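Print this page | E-mail this page

Search this guide: Enter keyword Go

Section 2: Setting up your trip in the Delis travel planner

Use this section once you have made your account and signed in. It covers adding a trip, putting in your stops and saving the lot to your phone so that you can read it without a signal. Group bookings made through the Vekunska office are covered in Section 3.

Before you start, have your booking reference, your travel dates and the passport you will be travelling on.

2.1 Adding a trip

1. On the home screen, press New trip.
2. Type a name for the trip. It can be up to 100 characters long.
3. Choose the country you are leaving from, then the country you are going to. If you will pass through others on the way, leave them out for now.
4. Enter the date you leave and the date you get back. For an overnight flight, use the date of departure and let Delis work out the date of arrival.
5. Press Save.

The trip now shows in your list with a grey marker. The marker turns green when at least one stop has been added.

Note: Dates are always shown in the local time of the place you are in. A flight home in March may appear an hour out if the clocks change while you are away. Check against your ticket.

2.2 Adding stops

1. Open the trip and press Add stop.
2. Start typing the name of the town. Pick it from the list when it comes up. Delis holds 2,063 towns and resorts, and smaller places can be added by dropping a pin on the map.
3. Enter the number of nights.
4. If you have booked somewhere to stay, press Lodging and copy in the address as it is written on your booking.
5. Repeat for each stop, up to a limit of 16.

To change the order, press and hold a stop and drag it up or down. The dates of the stops after it will move as well. Lodging dates do not move, and you will need to correct them by hand.

Caution: Moving a stop in Delis does not change anything with your hotel, airline or ferry company. You must contact them yourself. 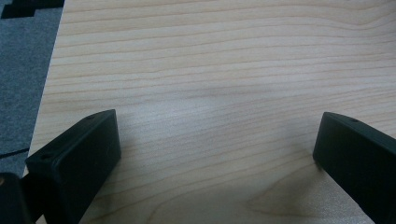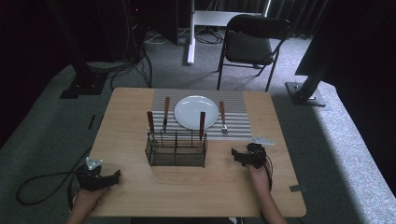

Curkico Travel – Customer Guides Team

2.3 Saving a trip to your phone

1. Connect to Wi-Fi. Maps are large and may use up your data allowance.
2. Open the trip and press the arrow in the top corner.
3. Choose Text only, or Text and maps.
4. Keep the screen open until the word Saved appears.

If saving stops part way, press the arrow again. It will carry on from where it left off.

Caution: A saved trip is a copy. If you change your plans on another device, save the trip again before you leave.

2.4 Sharing a trip

Open the trip, press Share and enter the e-mail address of the person you want to send it to. They can read it but cannot alter it unless you tick Allow changes. Passport details and booking references are never shared.

To stop sharing, go back to the same screen and press Remove next to their address.

Note: Trips made in the older Lawal planner can be read in Delis but cannot be shared. Make a new trip and copy the stops across.

Section last updated 9 February 2026

Print this page | E-mail this page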